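Goltitz depot extends parts exchange to Palon and Wolde

3 January 2019

The Goltitz Regional Supply Cooperative has confirmed that its parts exchange will be open to members in Palon and Wolde from this month. The exchange allows farms and small workshops to return unused fittings for credit, and has operated at the Goltitz depot since September.

In that time 182 returns were accepted from 61 members — more than the board had forecast. A handling fee of 10 per cent applies to each return. Items must be clean, labelled and free of rust.

Orders placed through the Vovico catalogue remain outside the program. Members with accounts in arrears should contact the office before bringing goods to the counter. 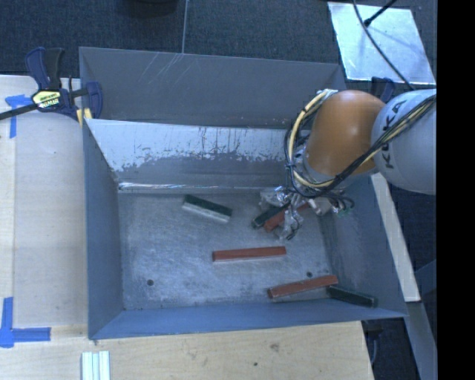 Vol. 25, No. 1

Revised counter hours for all three centres will be posted at each depot and mailed with the next statement.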